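Bins, again

Saturday morning and I'm back at the steel shelves. The blue bins got out of hand over the spring. Two levels of them now, crowded in wherever they'd fit, most with nothing inside. I keep buying more. Nearly 20 since April, don't ask. 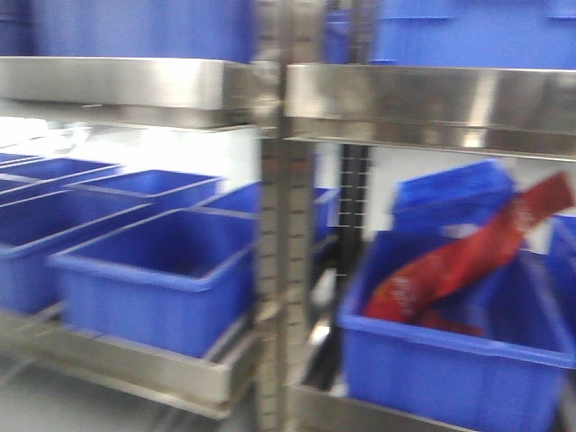

Rehema Bakilana wrote in to say she turns her empties upside down so they don't fill with dust, and that stacking small ones inside big ones only means you never find the small ones again. Fair. Will try it on the bottom row first.

Anyway – steel. Love it, hate it. Every smudge shows on the front rail and there are scuffs I can't get out with a cloth and dish soap. Tried twice. The big ribbed crate goes behind the rail whatever I do, becuase it's too tall for anywhere else.

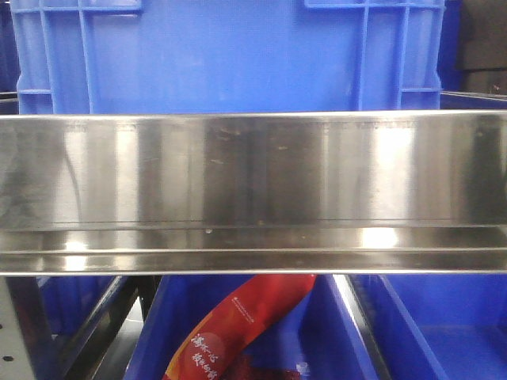 So the crate stays and the smudges can wait till next week. What I did get done was labels for the Pendau bins, big letters, one word each. My old system had 200 tags and I used maybe four of them. Green stuff gets its own spot near the blue bins, easy to grab.

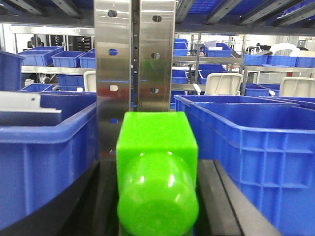
Do the labels stick to ribbed plastic? Only on the flat part, and only if you wipe it first and let it dry.

More tomorow if my back holds up. Still have the Laitinen boxes to go thru.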